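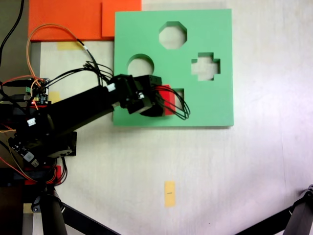 A green foam board with octagonal, cross-shaped and round openings.

The Toy Library on Gough Street

Denberg has had a toy library longer than it has had a bus station. It opens at 3 on Tuesday afternoons in the old Tradus shoe store on Gough Street, and by closing time the shelves near the door are usually thin.

The idea is simple. A family pays 12 dollars a year and takes home up to three toys at a time. Puzzles and sorting boards go out the most, followed by train track and anything with a steering wheel. Board games are kept in the back room, where each box gets a card listing its pieces. The card for Pestis, a plague game for older kids, runs to 98 items, and the copy in Denberg is short one rat.

Almost 70 families belong now. Many joined when their first child was a baby and stayed on through the second. Grandparents join too, mostly before the summer, when the visits get longer and the spare room needs something in it besides a bed.

Toys for children under two are wiped down on return and again before they leave. Wooden ones are dried overnight on a rack by the radiator. Stuffed animals are not accepted — washing them took up too much of the week — and neither is anything that needs a charger.
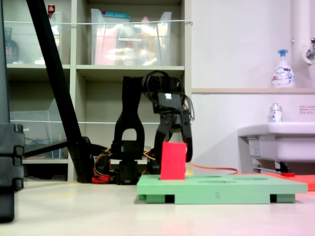

What happens if a piece goes missing?
Members pay a dollar for a small part and keep looking. If it comes back by the end of May, the dollar is returned.

Late fees were dropped a few years ago. Toys come back at the same rate as before, and the line at the desk moves faster.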